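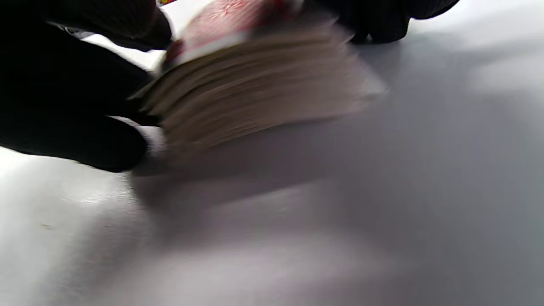 A gloved hand grips a deck of playing cards over a white table.

Halás agrees to buy gas field stake from Cirneo

21/12/2022

Print | E-mail

Energy company Halás has signed an agreement to buy a 18 percent share in the Zamimov gas field from Cirneo, the two companies informed in a joint statement. The price is 458 million dollars, to be paid in 2 parts. The first part is due when the sale is closed, and the second when the new compressor station at the field starts its regular work.

Cirneo will stay in the project as operator and will keep the majority of the license. The remaining shares belong to Brillbridge, which has the right to match the offer under the partnership contract. Brillbridge did not yet say if it will use this right. A spokesperson for the company told only that the documents are being studied.

The sale was expected by the market already from July, when Cirneo announced that it wants to lower its debt and to concentrate on offshore fields. At that time it was looking for a buyer for a bigger share, but the talks with another interested party were stopped without result. The name of this party was not published.

For Halás it is the first investment in gas production. Until now the company was active mostly in storage and in the trade of liquefied gas, and it was buying all its volumes from other producers. According to the statement, its part of the gas from Zamimov will be sold under long-term contracts to industrial customers.

The agreement must still be approved by the energy ministry and by the competition authority. The companies expect to close the sale in the first half of next year. Until then, Cirneo continues to receive all income from the share, and the drilling of 2 planned wells will go on according to the present schedule.

Print this article | E-mail this article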